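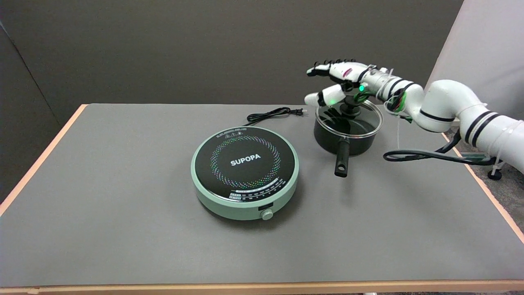
Stulero teaches people to cook in small kitchens. Most of our students rent a room or a studio, and many of them have never had a full stove of their own. We work at plain tables with portable equipment, the kind you can put away in a cupboard when dinner is over. A typical setup is a round induction cooktop with a single knob on the front and a black saucepan with a glass lid. That is enough for rice, soup, lentils, pasta, stewed fruit and most of what people want to eat during the week.

## How we started

Mircea Ardeleanu opened the school in February with one room and a borrowed set of pans. He had cooked in staff canteens for 10 years and wanted to teach the dishes he made at home. The first course had two evening sessions and covered soups and grains. Both are still on the schedule, with the recipes mostly unchanged.

Since then, 294 people have finished a course with us. Some come back for the sauces class or the one on beans.

## What we teach

Classes are built around one burner and one pot. You learn to plan the order of cooking, what can sit under a lid while something else is heating, and how to turn the power down before a pot boils over. Induction reacts faster than most people expect, so the first session spends a good while on simmering water and nothing else.

We also cover choosing cookware. A pan needs a magnetic base to work on induction. Bring your own pans if you are unsure about them — we keep a magnet in the drawer and will check them with you. Please bring the lids too.

Recipes are written for two portions. Printed copies are handed out at the end of the class.

## Where we are

Our kitchen is on the ground floor of the Coman building, next to the Fisteck hardware store. The entrance is on the courtyard side. Evening classes begin at 6:30 p.m. and the door opens 15 minutes before. Aprons are provided.

Private groups can book the room through Codico, who handle our reservations and invoices. Tell them about food allergies when you book.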